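Plelstead Simulation Lab – Pre-run checklist for policy evaluation
Site: Lamont
Completed July 1, 2022

Purpose: to confirm that simulated results from the Ramel evaluation suite can be compared with the February baseline. Mark each item Yes, No or N/A and comment on every No.

1. Simulator build matches the build used for the baseline.
Yes. Build 1711 on all machines.

2. Random seeds fixed and logged.
Yes. Five seeds per kitchen layout.

3. Joint limits and gripper force caps loaded from the Wuter settings file.
No. Force caps were missing on one machine. File copied across and reloaded, then rechecked.

4. Collision meshes checked for all loose items.
Yes, with comment. See below.

5. Episode count set before the run and not changed after.
Yes. 3250 episodes.

6. Emergency stop in the control script tested.
Yes. Both arms halted on command.

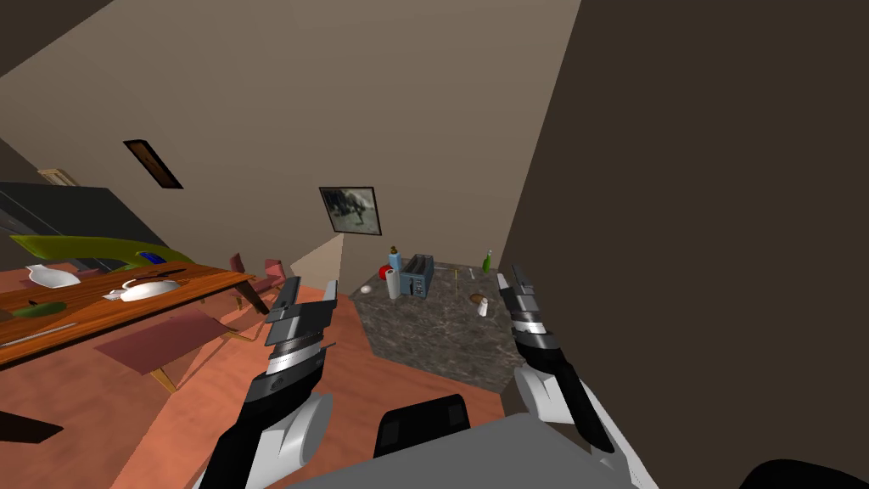

Comments on item 4. Collision meshes are simplified versions of the visible objects, and errors in them can count as grasp failures when the policy has done nothing wrong. We drop each object from a low height and look for jitter or sinking. Thin items give the most trouble – the metal utensils lying in the middle of the marble counter need a finer mesh than the toaster or the paper towel roll. Please recheck them whenever the physics time step is altered.

Comments on item 5. The February run was stopped early and its success rate of 67 per cent came from an incomplete set. Report it with that note attached.

7. Failed episodes saved with full joint logs.
Yes.

8. Scoring script run by someone other than the person who trained the policy.
N/A until the run is finished.

Outcome: cleared to run. Item 8 stays open. Keep a copy of this sheet in the same folder as the results.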